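Sponge shelf - how do you sort yours?

ticona_60
Posted March 2, 2026
Ok so I finally gave the sponges their own shelf. Little white two-tier thing, scuffed, bolts show thru on top, dont care. Yellow foam and the orangey cellulose ones up top, blue and the green wavy scrubbers underneath. Dish stuff vs. everything else. Too fussy?
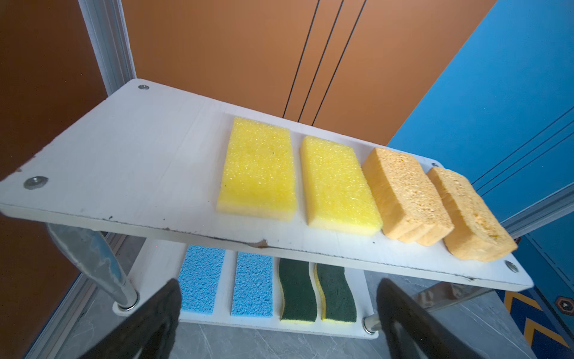 Re: Sponge shelf
Lucian Tudose
2,307 posts
Not fussy. Wrong way round tho. Scrubbers get grabbed most, they go on top. Bottom tier is in shadow, you'll be feeling around for them.

urkska
Disagree w/ Lucian. Heavy use stuff low, spares high. And stand them on edge, more air gets around. Mine last 2 months that way.
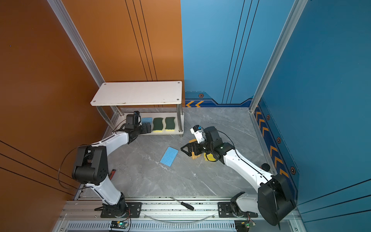 Blue and green upright on the lower tier, top clear

ticona_60
Upright looks good but mine tip over if theres a gap. Flat and side by side is easier to keep neat - for me anyway.

Rodrigo Lobo
Color is what matters. Blue = counters, green = pans, yellow = dishes, orange = floor. Never mix. I swap the whole lot in April and start over. 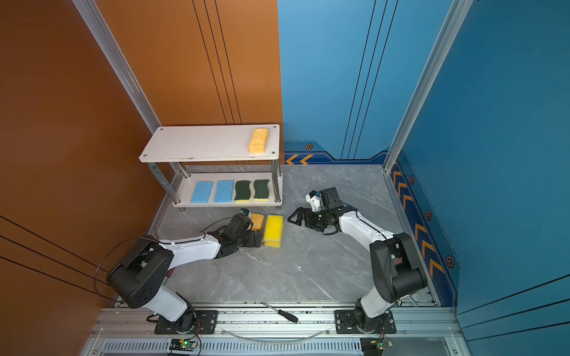
And keep the same colors next to each other, or my kids just take whatever is closest. Took 3 tries to get them to put one back in teh right spot.

Lucian Tudose
Orange for floors?? those are the good ones. Still say scrubbers on top.

urkska
Lol no. Low.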